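Home & House | Around the Home

Why I finally replaced the water heater

If you've been reading this newsletter since January, you know I have been complaining about our water heater for a while. It rumbled. It popped. By the end, the second person in the shower got maybe four minutes before things turned unpleasant, and guess who was always second?

I had been putting off the call because the tank wasn't leaking and I figured a noisy heater was still a heater. Then I went down to look for a paint roller and found a rusty streak running down the side from one of the fittings. Lorraine Holroyd, who came out from the Cakbridge office, opened the drain valve and let a little run into a bucket. It looked like weak tea with sand in it! That was sediment, and there was a lot of it (we have very hard water on the Lorkgate side of town, and I had never flushed the tank. Not once.)

She charged me $100 for the visit and took it off the bill when I went ahead with a new one. She also showed me what was left of the anode rod, a metal rod that is supposed to rust so your tank doesn't. Mine was down to a bit of wire. I had no idea we even had one.

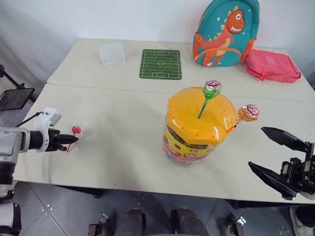
Backpack's out, so school must be close.

The labor came to $425, and the new pan, valve and expansion tank added another $279. The heater itself was extra, and I won't tell you what I paid because my mother reads this. I asked about going tankless, but our gas line is too small for it and I didn't want to open up a wall this year.

So now I have a routine. Once a year I'll shut off the gas and the cold supply, let the tank cool down, hook a garden hose to the drain and flush it until it runs clear. Lorraine says that takes roughly 30 minutes if you keep up with it. She also wants the rod checked every couple of years, and she set the thermostat to 120, which is plenty for us.

If yours is rumbling, go take a look at it this weekend. Next time: the hose bib out back that drips no matter what I do.

Comments

Urbańczyk
We have the same rumble. Is it OK to flush a really old tank, or does that start leaks? I keep hearing both.

deb_on_the_corner
Ask before you touch the drain valve on an old one! Mine was plastic and wouldn't close again. Big mess.

Lamadis
What size did you end up getting? There are five of us here and I'm always last.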